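Clustau: weekly channel counts for online video creators

Clustau is a small table of subscriber and view counts for video channels, collected once a week and kept in plain CSV. It covers 1443 channels. The table was started to follow channels in the middle of the size range, which the public rankings mostly leave out.

Maintained by Quang Trương and Zoia Stetsiuk. The collection script is called Grarnel and lives in its own repository.

What is in the release

channels.csv has one row per channel. Columns: channel_key, display_name, category, country, first_seen, status.

counts.csv has one row per channel per week. Columns: channel_key, week, subscribers, views_total, videos_public, flag.

events.csv is a hand-kept list of things that explain a jump or a drop: a rename, a merger of two channels, a channel sold to a network, a purge of inactive accounts. It is incomplete. If a channel has no row in events.csv, that tells you nothing about whether something happened to it.

The channel_key is ours. It stays the same when a channel changes its name or handle. Please join on channel_key and never on display_name, which is not unique.

How channels were chosen

A channel enters the table if it had public subscriber counts and at least one upload in the 3 months before it was added. Music labels, film studios and broadcasters are included and carry the category "company". Everyone else is sorted into one of the other categories by hand. Zoia did the first pass and Quang checked it. Where they disagreed, the category is "mixed".

Channels are not removed when they go quiet. Status changes from "active" to "dormant" after a year with no uploads, and to "gone" when the page no longer loads.

Collection

Grarnel runs every Wednesday at 6 in the morning. It reads the public page for each channel, stores the numbers as shown, and tries again twice if the page fails. Whatever is still missing after that is left blank with flag = M. We do not fill gaps.

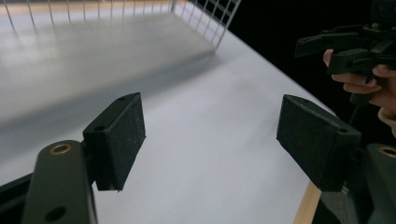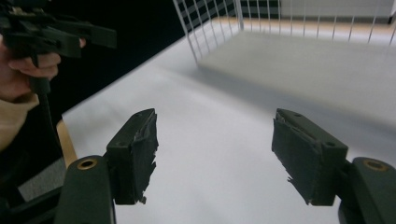
The platform rounds subscriber counts on the public page, and the rounding gets coarser as the channel grows. A large channel can therefore sit at the same number for weeks and then step up all at once. Do not read these steps as sudden growth. The views_total column is not rounded and is the better choice if you want week-to-week change.

Flags

M: missing after all retries.
R: the count fell and came back the next week. Usually an error on the page.
P: the count fell and stayed down. Often a purge, sometimes people leaving.
H: the channel hid its subscriber count that week.

A row can carry more than one flag, separated by a semicolon. The flags are set by rule, and the rules are in flags.txt. The notes in events.csv are the only part where somebody made a judgment.

Known problems

37 channels have a first_seen week that is later than their real first week in the table. They were dropped by mistake during a cleanup and added back with new keys. The old and new keys are paired in rekeyed.csv.

The country column is what the channel says about itself. Some channels list a country they do not work in, and many list none.

Short videos and long videos are counted together in views_total. A channel that moved to short clips will show a steep rise in views with no matching rise in subscribers. We have no way to split the two from the public page.

Categories were assigned once and have not been redone. A gaming channel that turned into a cooking channel is still listed under gaming.

Older files

Before Clustau there was a spreadsheet named Predarico, with 76 channels and monthly counts. It is in the folder old/ and is not merged into counts.csv, as the dates were entered by hand and a few are clearly wrong. Use it for background only.

Using the data

You may copy, change and share the files for any purpose if you name Clustau as the source and say which release you used. Release names are the month and a letter, so the first one in January is january-a. Corrections come out under a new letter, and the old files stay up.

If you plan to publish a ranking, please leave out rows flagged R. Last winter one of them put a mid-sized comedy channel at the top of somebody's list of biggest losers, and its owner wrote to us about it.

Reporting errors

Open an issue with the channel_key, the week, and what you think the number should be. A saved copy of the page from that week helps a lot. Requests to add a channel go in the same place with the label "add". Requests from channel owners to be taken out are handled by Zoia and take effect in the next release.

Charts are not part of this repository. The plotting code is in Cao, which reads counts.csv directly and needs no other setup.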